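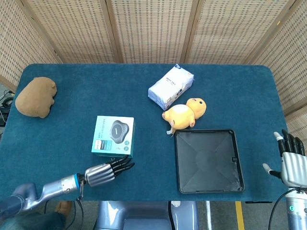 Felt on table top keeps getting fuzzy and picking up lint. Can it be cleaned in place?

Asked in Furniture and Upholstery, July

I have a rectangular table with rounded corners that came with teal felt glued over the whole top. It gets used for sorting odds and ends, so there are usually small boxes, packs of tissues and a plush toy or two sitting on it. The surface has started to go fuzzy and it holds on to every bit of lint. The felt does not come off. I have tried a lint roller, which gets the loose stuff but seems to raise more fuzz. Is there a way to clean it without getting the glue wet? Also, the table sits in front of a woven rattan or wicker screen, and I think bits from that end up on the felt too.

3 answers

Answer 1 (accepted)
Stop with the sticky roller. It pulls fibers up. Clear the table completely and vacuum with the soft brush attachment on low suction, always going the same direction. Then go over it with a dry clothes brush, same direction again. For the fuzz, use a battery fabric shaver with the guard on and keep it moving. Do not press down. Go slower on the rounded corners, where the felt is stretched and thinner. I did a table 70 inches long this way and it took 2 passes with the shaver.

For spots, use a white cloth that is damp and wrung out hard, and blot. If the cloth leaves a wet mark you used too much water. Let it dry with nothing on top of it.

Vacuum the screen as well. Same brush, top to bottom, both sides, before you do the table. Old rattan sheds little splinters, and they work down into felt and are hard to get out.

Answer 2
Zuretti makes a felt brush, I paid 26 dollars for it. Works ok. A clothes brush is probably the same thing.

Answer 3
I would just replace the felt. Wool felt fuzzes less than acrylic in my experience. You can lay new felt over the old if the old is flat, but trim the corners first or they bunch up.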